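Notebook -- string bench and shuttle speed rig
May, entry started 9:40
Posted by Mujić

Restrung the two Guvau frames that came back from the Hindcombe badminton club. Both had gone at the crosses near the top, same spot as last time. Grommets on the older frame were cut through on one side, so I replaced that strip before pulling anything. Mains first, then crosses from the top down. Clamp two slipped once on the older frame; cleaned the jaws with alcohol and re-pulled that cross.

Stringbed readings after an hour on the rack were even across both frames. Will read them again tomorrow before they go back.

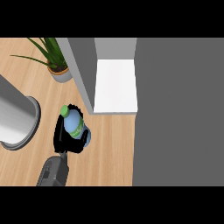 Mujić

Shuttle launcher: the counter stood at 3,192 shots when I shut it down. Feed wheel is showing wear on the leading edge, and the jams are nearly all feather shuttles, hardly any nylon. I ran 186 feathers through after lunch, with the tube seated 40 mm lower than before. Jams dropped but the launch angle wandered, so the bracket needs a second bolt. Drawing is in the Neluvance folder -- use the newer one, the old hole spacing is wrong.

Speed gate misses shots when the side door is open. Keep it shut during runs.

To do:
order grommet strip
second bolt on bracket
80 nylon shuttles as a control, same tube height
check clamp two again

Recent entries
Grip tape wear, second batch
Humidity box for feather tubes
Guvau frames: first breakages
Speed gate alignment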